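Drastelley Open Day — Demonstration Cell Inspection
Checklist with comments, completed before doors open
Inspector: Tayla Rutherford. Cell lead: Hemi Sutcliffe.

1. Visitor barrier
Barrier posts in place, tape at waist height on all open sides. PASS.
Comment: gap at the left corner closed with a spare post at 10 a.m.

2. Emergency stop
Both buttons tested from idle and during slow motion. PASS.
Comment: the operator's button was under a stack of handouts. Handouts moved to the welcome desk.

3. Speed limit
Demonstration program checked against the reduced speed setting. PASS.
Comment: Cameron Tapsell has locked the setting for the day. Do not load the July program, it still carries the old limit.

4. Floor and walkways
Extension lead crossed the walkway by the Bramivwood stand. FAIL at first check, PASS at second.
Comment: lead rerouted along the wall and covered. Exit door opens fully.

5. Operator briefing
Eamon Nic Giolla and Bronwyn Tomoana briefed on the stop procedure and visitor limit (13 at the barrier). PASS.
Comment: Hovum staff arrive later and need the same briefing before they enter the cell.

6. Work area, clamps and cables
Clamp hand-tightened and pull-tested. Cable connectors seated. PASS WITH COMMENT.

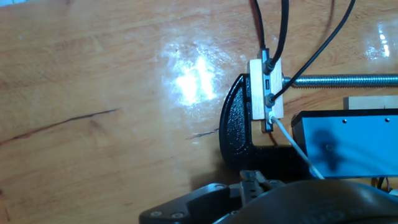

Tightness to be rechecked at each change of operator — vibration over a full day is the concern. Cables must keep enough slack for the unit to be unplugged by hand, and no cable may be routed through the arm's path. Any change to the layout means the path is run again at slow speed before visitors return.

7. Shutdown
Arm parked, power isolated, key to Rutherford. OPEN, to be signed at close.
Comment: log sheet 293 to be filed with this checklist.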